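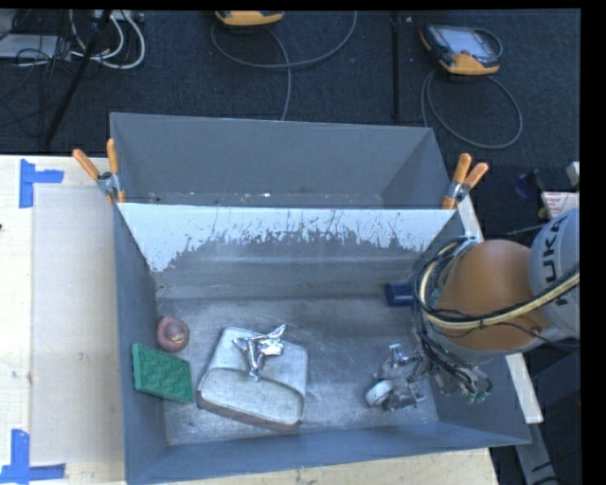
Can I store vitamin premix and choline chloride in one blend for layer feed?

henhouse_mixer

Good morning to all. I am mixing feed for our own laying hens, 4000 birds in one house, and I make every batch on the farm. Until now I bought a complete premix from Rivia with everything inside. In November the dealer changed, and now I receive two products: a vitamin and trace mineral premix with the name Lorkanent, and choline chloride on a corn cob carrier, separately.

To save time I would like to put both together in one big blend and take from it for each batch. One blend would last me until spring. The dealer told me it is not a problem, but the label of the premix says "do not combine with choline before use" and gives no explanation. Who is right? My storage room is not heated, and in the summer it becomes quite humid.

12 shares

premix_and_pellets

I would follow the label. Choline chloride takes water from the air very easily. When it sits together with the vitamins and also with trace minerals like copper and iron sulfate, the moisture helps these minerals to attack the vitamins. Vitamin A, K3, thiamine and some others suffer the most. In a dry and cool room the loss is slow, but you describe a humid room and a storage of many months, so I would expect a real loss.

It is a different situation when the choline goes into the final feed. There it is diluted very much, and normally the hens eat the feed before it can do serious damage.

What I do in my mill: I weigh the choline for each batch separately and put it in the mixer after half of the corn is already inside. The premix comes later, with some ground corn to carry it. It takes 3 minutes more for each batch, and I accept this. Please close the choline bag very well every time. If it is already hard like a stone, do not try to use the lumps, they will not distribute in the mixer.

One more point. Your old product from Rivia maybe had coated vitamins or a lower choline level, so please do not compare the two directly. Ask the seller for the form of vitamin A and for the shelf life after opening.

7 comments

grainandgravel

I mixed all together for years and my hens lay fine. Just use it fast.

oldmill_notes

I agree with the first answer, and the second one can also be true, if "fast" means a few weeks. Until spring is too long.

If weighing each time is too much work, you can prepare small bags of choline, one for every batch, on a quiet evening. I do it this way with the Nivlow product. Each of my batches is 436 kg, and I write the batch size on the bag, so that my helper cannot take the wrong one. Calculate your dose from the label of your own choline, because 60% dry and 50% dry are both on the market and they look the same.

Also look at your soybean meal. It already brings natural choline to the feed, so it is possible that you need less than you think. A nutritionist can check the formula for you.

henhouse_mixer

Thank you for the answers. I will keep them separate and make the small bags. The dealer now also says that he meant "in the mixer" and I understood it wrong.

328 views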